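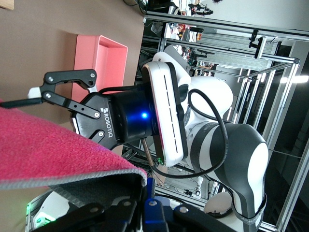 A pink towel.

Changes to the Linen and Towel Service at Bornville Residence

Beginning in October, the Residence Services Office will introduce a revised linen and towel service for all residents of Bornville and the adjoining Howells wing. The new arrangements follow a review of laundry operations carried out over the spring and summer, during which residents were invited to complete a short survey and to speak with staff at two open meetings. The office received 82 completed surveys and thanks all those who replied.

The most frequent request concerned personal towels. Under the former system, towels brought from home were washed together with house linen and returned by floor. A number of residents reported that items came back late or to the wrong room. From October, personal towels and bedding will be handled separately. Each resident will receive a mesh bag bearing the room number, and the bag will remain closed throughout washing and drying. House linen will continue to be supplied in white only.

Collection will take place in the morning, and bags should be left outside the room door before 9 a.m. Clean items will be returned by the end of the following day. Residents of the Howells wing will continue to use the collection point beside the east stairs until the new carts have been delivered. A printed schedule for each floor will be posted next to the elevators and enclosed with the monthly account statement.

Residents are asked to observe the following:

Personal items should be labeled with a surname. Iron-on labels are available free of charge at the front desk.
Each bag holds up to 6 bath towels or one full set of bedding. Overfilled bags will be returned unwashed.
Wool blankets, electric blankets and bath mats with rubber backing cannot be accepted. The front desk can arrange dry cleaning at the resident's own expense.
New towels in dark or bright colors should be washed once before they are placed in a bag with lighter items.

The office has also ended its contract for scented detergent. All washing will now be done with an unscented product, in response to comments from residents with sensitive skin. Those who prefer a particular detergent may supply their own in its original container, marked with name and room number.

The self-service laundry room on the ground floor will remain open from 7 a.m. until 9 p.m. Two of the older dryers have been replaced, and a folding table has been added beneath the window. The token machine has been removed. Washing and drying are now included in the monthly service charge, which will not increase this year.

As part of the same review, the house stock of linen was inspected and 300 worn towels and sheets were withdrawn from use. Those still in serviceable condition have been given to the Trenitz animal shelter, which accepts clean towels throughout the year. Residents who wish to donate towels of their own may place them in the marked bin near the mail room. Pillows and comforters should not be left in the bin.

Zulmira Caldeira, Manager of Residence Services, will oversee the change and will be present in the Bornville lounge at 3 p.m. on the first afternoon of the new service to answer questions. Family members are welcome to attend. Residents who need help with lifting or carrying their bags should speak to Natália Matos at the front desk, who will add their rooms to the assisted collection list.

Missing items should be reported within one week on the form kept at the front desk. Unclaimed towels and linen will be held in the ground floor laundry room until the end of each month.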